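Truseseck Lowther Packing Table
Set-Up Guide, Section 2: Clearing, Placing and Loading the Top
Revised May 1, 2019

Before you start

By now you should have a table that stands up by itself. If it leans, go back to Section 1 and look at the feet. If it leans and you have parts left over, go back to Section 1 and look at everything.

You will need:
A soft cloth
Dish soap and warm water
A level, or a marble if you don't own one
The bag marked Z (Zutley edge strip and four corner caps)
A second person for step 2

The Lowther top is finished in Gomanside Pale, a smooth gray-white coating that shows dirt quickly. We consider this a feature. Customers have written to us with other views.

Placing the table

1. Choose a spot with clear floor on at least three sides. A wall behind the table is fine. A wall behind you is less fine, as you will learn the first time you step back to admire something.

2. Lift the table into place with one person at each end. Do not drag it. The feet are tougher than most floors and will win.

3. Lay the level across the short side, then the long side. Turn the foot screws until both agree. Marble owners: stop when it stops.

4. Wipe down the top and let it dry before you fit the edge strip. The film from the factory looks like a smear and wipes off like one.

5. Press the Zutley edge strip along the back edge, starting at the left. Fit the corner caps last. They click. If one doesn't click, turn it over and pretend you meant to.

CAUTION: The top is rated for 200 pounds, spread out. It is not rated for a person changing a light bulb, whatever that person weighs.

Loading the top

6. Put the largest item on first, over to the left. Left-handed users can swap sides here and in every step that follows.

7. Leave a clear stretch of surface beside it. You'll want to fill this stretch immediately. Give it a day.

8. Check the reach. Stand at the middle of the long side and bring your hand straight down over the clear stretch, fingers loose, without bumping the big item. If you have to go in sideways, move the big item farther over.
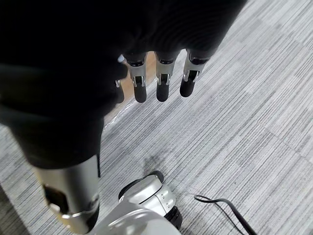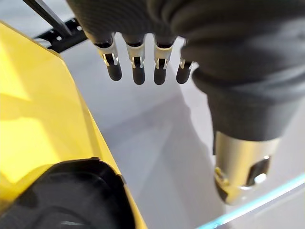 Second picture: large yellow item at left, pale surface beside it.

9. Set out the things you use every day: tape, scissors, marker, labels. Keep them to the right of the clear stretch. Anything you haven't picked up by the end of the week can go in a drawer with its friends.

10. Put paper and flattened boxes underneath, on the lower shelf. Tall rolls go in the side sleeve (part 14), open end up.

NOTE: Shiny items reflect on the coating and can look like spots. Move the item before you scrub the spot.

NOTE: The side sleeve hangs from two hooks – both of them. It will stay up on one hook until there is something in it.

Living with it

11. Wipe the top with a damp cloth when it needs it. Skip the powdered cleanser and the green side of the sponge. For marker, use a drop of dish soap and some patience. For permanent marker, rearrange the table.

12. Tighten the foot screws once a month, or when your tape starts rolling away by itself.

13. If the table will stand in direct sun through August, pull it back from the window. The coating will be fine, but the edge strip softens and has been known to wander.

CAUTION: Hot pans belong in the kitchen. If the kitchen is where you put the table, they belong on the stove.

If something isn't right

The top feels sticky: soap residue. Wipe again with plain water.

The edge strip lifts at one end: the surface was damp in step 4. Peel it back, dry both sides and press again. You may do this twice before the adhesive gives up.

A corner cap is missing: look inside the bag marked Z, then under the packing foam. Replacements are listed under part 151.

The clear stretch has disappeared: see step 7.

Section 3 covers the drawer, which comes in its own box.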